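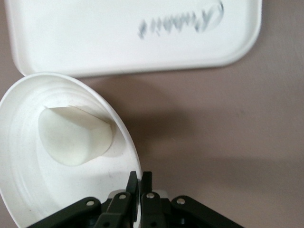 Was kann der Greifarm Nemico?

Nemico ist ein Roboterarm für die Werkstatt in der Schule. Die Firma Jasmont verleiht ihn als Bausatz für 2 Wochen. Geeignet ist er für Kinder ab 9 Jahren.

Vorne hat er zwei flache, schwarze Finger. Sie gehen auf und zu – ähnlich wie eine Zange. Damit kann er kleine Dinge aus einer Schüssel holen. Dünne Sachen sind schwierig, denn sie verbiegen sich leicht. Der Arm muss deshalb vorsichtig zudrücken.

Im Koffer liegen 19 Übungskarten. Mit der leichtesten fangt ihr an.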